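Home | Products | Hire | Gallery | Support | Contact

We use cookies to keep the basket working and to count visits. Accept | Settings

Ravik hand-held gripper: gallery

The Ravik is a two-finger gripper you hold in your hand and use to show a robot how a job is done. It is sold by Gusex as a complete kit and can also be hired by the month. This page goes with the product page and is meant for people who want to see the gripper in ordinary use before they order. Prices are at the bottom.

Most of our customers use it for household and light workshop tasks: picking up cloth, moving bottles, opening drawers, putting things in boxes. The operator stands at a table, does the task with the gripper, and the kit records it. No robot arm is needed at this stage, so you can work wherever there is a table and a bit of floor.

Cloth is the job we are asked about most. It is harder than it looks, as a folded edge gives the fingers very little to hold. We suggest starting with one dark cloth on a light table and leaving it as it falls between attempts. Smoothing it out each time makes for tidy recordings, but the robot will then struggle with a real heap.
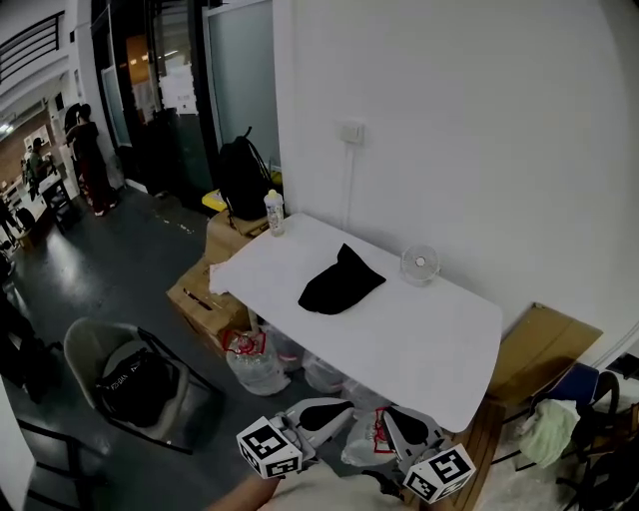

The fingers open wide enough for most household items and close flat enough to pinch a single layer of cotton. Very thin synthetic fabric can slip, and for that we sell a softer pair of fingertips. They push on and need no tools.

Each finger carries a printed marker cube. The software reads the cubes to work out where the fingers are and how far apart they stand, so keep the printed faces clean and don't put tape over them. Scuffed cubes should be replaced. Two spares come in the box.

You don't need to clear the room. Chairs, bags and other people in the background have not caused us trouble, and a model trained only against bare walls tends to do badly elsewhere. Strong sun across the table is a different matter – it can wash out the markers, and a blind is worth having.

Sessions of up to 40 minutes are comfortable for most people. After that the wrist gets tired and the movements become hurried, which shows in the recordings. The Hnatiuk wrist strap takes some of the weight and fits either hand. It is an extra and is not part of the standard kit.

What is in the kit: gripper, charging lead, spare marker cubes, carry case, printed setup guide and a licence for the recording software. The software exports to the usual formats. You will need your own computer, and the minimum specification is on the support page.

Prices
Ravik gripper, standard kit: £1599
Ravik gripper, pair for two-handed work: £2885
Monthly hire: please ask

Orders are sent from our Besturitz workshop. The fingertip design was changed in September, and older grippers can be fitted with the new ones. Send us the serial number first – the earliest units need a different adaptor.

Last updated: 2024-01-16

Sign up to the Gusex newsletter for stock news and software updates.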